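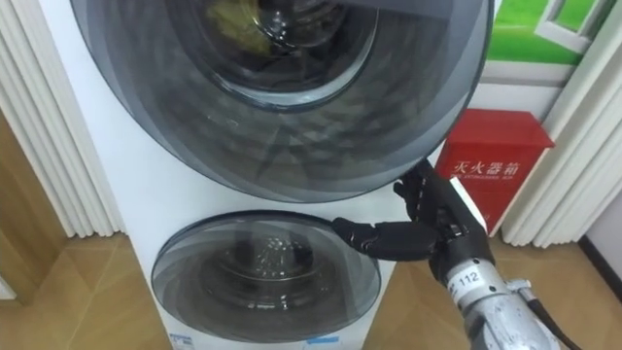 읽는 시간 5분

가전 문 개폐 시험

가전 문 개폐 시험은 로봇 팔 끝에 장착한 손이나 그리퍼가 가정용 기기의 문을 열고 닫는 능력을 비교하는 시험 방법이다. 세탁기, 건조기, 냉장고, 식기세척기처럼 사람의 손에 맞추어 설계된 문을 대상으로 하며, 문을 로봇에 맞게 개조하지 않는 것을 원칙으로 한다. 이 문서에서는 게르나우(Gernau) 시험실에서 정리된 절차를 중심으로, 드럼식 기기의 둥근 문을 다루는 경우를 설명한다.

개요

물체 집기 시험이 손안에 들어오는 물건을 대상으로 하는 데 비해, 문 개폐 시험은 고정된 축을 따라 움직이는 물체를 대상으로 한다. 손끝의 경로가 경첩에 의해 정해지므로 팔의 위치 오차가 그대로 손가락에 걸리는 힘으로 나타난다. 손의 형상, 팔의 유연성, 카메라의 시야, 제어기의 힘 제한이 한꺼번에 결과에 영향을 주기 때문에, 비교할 때에는 한 번에 한 가지 요소만 바꾼다.

위아래로 문이 두 개 있는 세탁기는 까다로운 대상에 속한다. 두 문 사이의 간격이 좁으면 아래 문의 테두리에 엄지를 대려 할 때 나머지 손가락이 위 문에 닿을 수 있다. 위 문이 아래 문보다 큰 기종에서는 손목이 지나갈 공간도 줄어든다. 인간형 손은 엄지를 옆으로 뻗고 다른 손가락을 굽힌 자세로 접근할 수 있으나, 굽힌 손가락의 마디가 예상하지 못한 접촉점이 되기도 한다.

역사

게르나우 시험실의 절차는 빌랴 하칼라(Vilja Hakala)가 작성한 내부 문서에서 출발하였다. 초기 문서는 손잡이가 달린 서랍과 여닫이문만 다루었고, 성공 여부를 예와 아니요로만 기록하였다. 누르한 타슈데미르(Nurhan Taşdemir)가 이듬해 3월에 힘 기록 항목과 재시도 규정을 추가하였으며, 둥근 문에 관한 장도 이때 들어갔다. 현재 쓰이는 개정판은 2021년 10월 13일 수요일에 배포되었다.

개정판에서는 평가표의 배점이 바뀌었다. 이전에는 문이 완전히 열린 경우에만 점수를 주었으나, 개정판은 접근, 접촉, 잠금 해제, 열기, 닫기를 각각 채점하여 총점을 100점으로 한다. 다섯 단계의 배점은 같다.

시험 대상 장치

비교에 사용되는 말단 장치는 구조에 따라 다음과 같이 나뉜다.

평행 그리퍼
두 개의 손가락이 나란히 움직이는 장치이다. 펠레로(Pelero) 계열이 기준 장치로 쓰인다. 구조가 단순하고 힘의 방향을 예측하기 쉽지만, 튀어나온 손잡이가 없는 둥근 문에서는 손가락 하나만 틈에 넣고 당기는 방식에 의존한다. 손가락 끝의 두께가 틈보다 크면 접촉 단계에서 시험이 끝난다.

다관절 인간형 손
마디마다 관절이 있는 손가락과 마주 보는 엄지를 갖춘 장치이다. 베덴트(Vedent) 계열이 대표적이다. 테두리 걸기, 누르기, 손바닥으로 밀기 등 여러 동작을 한 장치로 수행할 수 있다. 반면 손 자체가 카메라의 시야를 가리는 범위가 넓고, 관절부의 나사나 모서리가 유리면을 긁을 위험이 있어 접촉 전에 외피 상태를 점검한다.

고정 갈고리
움직이는 부분이 없는 금속 갈고리이다. 문을 당기는 데 필요한 힘을 측정하기 위한 대조용으로만 쓰이며 순위에는 포함하지 않는다.

카메라 배치

머리 위치의 카메라와 손목 카메라를 각각 따로 시험한다. 머리 쪽 카메라는 기기 전체와 주변을 한 화면에 담을 수 있어 접근 단계에 유리하다. 그러나 손이 문 가까이 가면 엄지 끝과 테두리 사이의 거리를 판단하기 어려워진다. 짙은 색 유리문은 천장 조명을 반사하고 안쪽의 드럼까지 비쳐 보이므로, 깊이 추정값이 유리 표면과 드럼 사이에서 흔들리는 일이 잦다. 세탁물이 안쪽 유리에 붙어 있을 때에는 그 부분만 깊이가 다르게 잡히기도 한다.

손목 카메라는 마지막 접근 구간에서 정확하지만 시야가 좁고, 손가락을 굽히면 화면 대부분이 손가락으로 채워진다. 두 카메라를 함께 쓰는 구성은 별도의 항목으로 기록한다.

제어기

제어기 비교에는 위치 제어, 임피던스 제어, 원격 조작의 세 방식이 포함된다. 카라자(Karaca) 제어기는 세 방식을 전환할 수 있어 같은 팔에서 조건을 맞추기 쉽다. 위치 제어는 경첩 축의 위치를 미리 알려 준 경우에만 시험한다. 임피던스 제어에서는 당기는 방향의 강성을 낮게, 세로 방향의 강성을 높게 설정하는 것이 일반적이다. 원격 조작의 결과는 조작자의 숙련도에 좌우되므로 자동 제어의 결과와 같은 표에 넣지 않는다.

절차

시험은 문이 닫히고 전원이 꺼진 기기에서 시작한다. 로봇은 기기 앞의 표시된 위치에 서고, 손은 테두리에 닿지 않은 상태에서 출발한다. 한 장치당 17회를 시도하며, 세 종류의 제어 조건을 모두 거치면 51회가 된다. 시도마다 다음을 기록한다.

출발 자세와 팔의 식별 번호
처음 닿은 손가락과 접촉 위치
잠금이 풀릴 때의 최대 힘
의도하지 않은 접촉의 유무
문을 닫은 뒤 잠금 상태

손가락이 같은 자리에서 두 번 미끄러지면 팔을 출발 자세로 되돌린 다음 다시 접근한다. 이 경우 새 시도로 세지 않고 재시도 칸에 적는다. 위아래로 문이 두 개인 기기에서는 목표가 아닌 문에 손이 닿더라도 그 문이 움직이지 않았다면 감점하지 않는다. 움직였다면 해당 단계의 점수는 0점이다.

주변 환경

기기 주변의 커튼, 상자, 벽면 게시물은 치우지 않고 그대로 둔다. 실제 사용 공간에서 생기는 시각적 방해를 결과에 반영하기 위한 규정이다. 다만 소화기함처럼 비상시에 손이 닿아야 하는 설비가 가까이 있으면 팔의 작업 영역을 제한하고, 팔뚝과 케이블이 지나는 경로를 먼저 저속으로 확인한다. 팔뚝 바깥으로 나온 케이블은 팔을 뻗을 때 당겨지지 않도록 여유 길이를 둔다.

해석과 한계

총점이 같은 장치라도 단계별 점수는 크게 다를 수 있다. 평행 그리퍼는 접촉에 성공한 뒤의 점수가 안정적인 편이고, 인간형 손은 접촉 단계의 성공률이 높은 대신 열기 단계에서 엄지가 테두리를 놓치는 경우가 많다. 하칼라는 개정판의 부록에서 총점만 인용하는 것을 권하지 않는다고 적었다.

문의 잠금 장치가 마모되면 필요한 힘이 줄어들기 때문에, 서로 다른 시기에 얻은 결과를 직접 비교하기 어렵다는 문제도 있다. 타슈데미르는 이를 보정하기 위해 시험 전후에 고정 갈고리로 문을 당겨 힘을 재도록 하였으나, 경첩의 마모는 이 방법으로 구별되지 않는다. 젖은 유리면에서의 미끄러짐은 개정판의 시험 항목에 들어 있지 않다.

같이 보기

말단 장치
임피던스 제어
손목 카메라 보정
여닫이문 조작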